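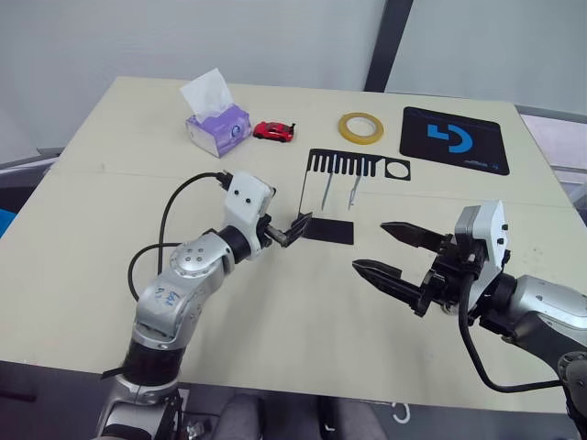 ## Über uns

Hasera ist eine Werkstatt für Halter, Einlagen und kleine Aufsteller. Wir entwickeln Teile, in denen kleine Dinge liegen, stehen oder stecken, vom Ladenregal bis zur Vitrine im Eingangsbereich. Die meisten Aufträge beginnen mit einem flachen Zuschnitt, der gefaltet, gesteckt oder gebogen wird, bis er seine Form hat.

Gegründet wurde Hasera von Vinh Đặng und Vaida Vasiliauskas. Beide haben vorher bei einem Verpackungshersteller gearbeitet, er in der Konstruktion, sie in der Kundenbetreuung. Heute sind wir sechs Personen. Vinh leitet den Musterbau, Vaida ist für Anfragen, Angebote und Termine zuständig.

### Wie ein Muster entsteht

Am Anfang steht der Gegenstand. Wir bitten unsere Kunden, ihn mitzuschicken, auch wenn es eine gute Zeichnung gibt. Maße sagen wenig darüber, wie ein Teil kippt, wo man es anfasst und welche Seite man sehen will. Danach schneiden wir ein erstes Muster zu und legen alle Einzelteile auf den Tisch. In diesem Zustand lässt sich noch am meisten ändern: ein Schlitz breiter, ein Loch größer, eine Lasche weniger.

Gebaut wird auf einer hellen Tischplatte. Dunkle Teile heben sich gut davon ab, und eine unsaubere Kante fällt sofort auf. Am hinteren Rand liegen Dinge aus dem Alltag, mit denen wir Größen vergleichen.
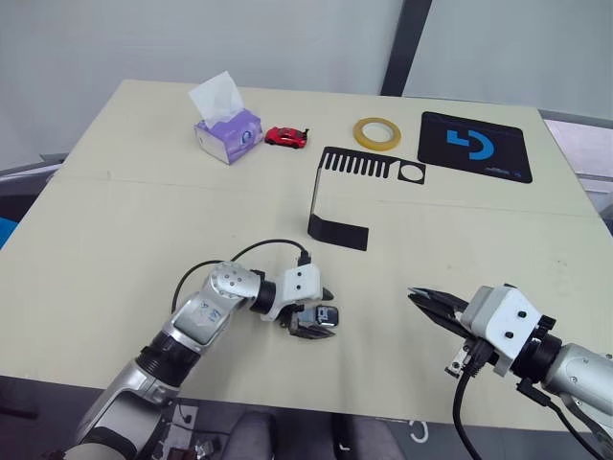
*Am Mustertisch: schwarzer Winkel, dahinter Taschentuchbox, rotes Modellauto, Klebebandrolle und Mauspad.*

Für die Reihe »Bella« haben wir so eine Familie von Winkeln entwickelt, die leichte Ausstellungsstücke aufrecht halten. Die kleinste Auflage lag bei 200 Stück, die größte bisher bei 600. Unter 200 Stück fertigen wir nur Muster, keine Serien — der Aufwand für das Einrichten wäre sonst höher als der Wert der Teile.

### Kleine Gegenstände, enge Passungen

Ein wachsender Teil unserer Arbeit betrifft Uhren, Zubehör und Kleinelektronik. Solche Gegenstände sind flach, haben runde Ecken und oft eine glänzende Oberfläche, die man nicht unnötig berühren möchte. Wir betrachten sie deshalb zuerst einzeln und ohne alles, was später noch dazukommt. 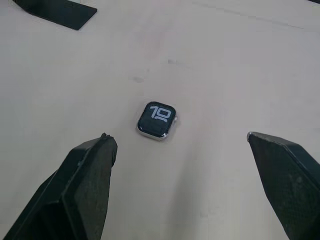 Eine Einlage muss Platz für Knöpfe und andere überstehende Stellen lassen und den Gegenstand trotzdem ruhig halten. Wir planen dafür mindestens zwei Musterrunden ein. Bei der zweiten ist der Kunde nach Möglichkeit dabei, in der Werkstatt oder am Telefon mit dem Muster in der Hand.

Unser Archiv umfasst 400 Muster, jedes mit Zeichnung und einem Zettel, auf dem die letzte Änderung steht. Wer nachbestellt, nennt uns die Nummer auf der Rechnung. Die Nummern der alten Reihe »Whitlock« gelten weiterhin.

### Stecken statt kleben

Wo es geht, verzichten wir auf Klebstoff. Zähne, Schlitze und runde Ausschnitte halten gut, wenn die Abstände stimmen, und ein gestecktes Teil lässt sich flach verschicken. Klebeband benutzen wir beim Probieren, um eine Stellung kurz zu sichern.
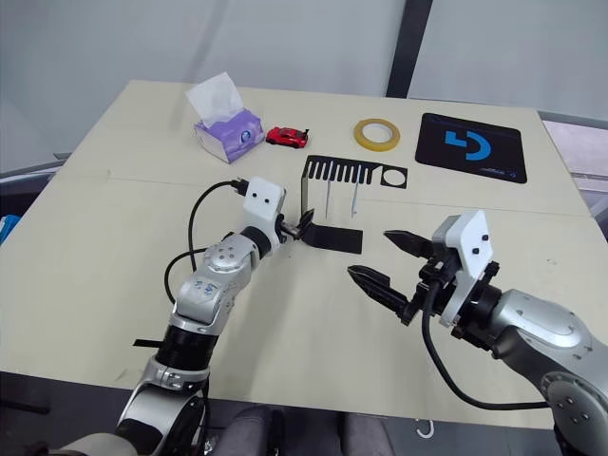 Vor der Freigabe wird jedes Muster einmal komplett zerlegt und von jemandem aufgebaut, der es vorher nicht kannte. Kommt die Person ohne Nachfrage zurecht, geht die Zeichnung in die Fertigung. Andernfalls ändern wir die Form oder die Reihenfolge der Schritte in der Anleitung.

### Anfragen

Schreiben Sie uns, was gehalten werden soll, wo es steht und welche Stückzahl Sie brauchen. Vaida Vasiliauskas meldet sich mit einer ersten Einschätzung. Muster und Gegenstände schicken Sie bitte mit Absender und dem Vermerk »Musterbau« an unsere Werkstatt im Gewerbehof Zekgate. Eingesandte Stücke gehen nach der Freigabe an Sie zurück.

Stand: 11/03/2026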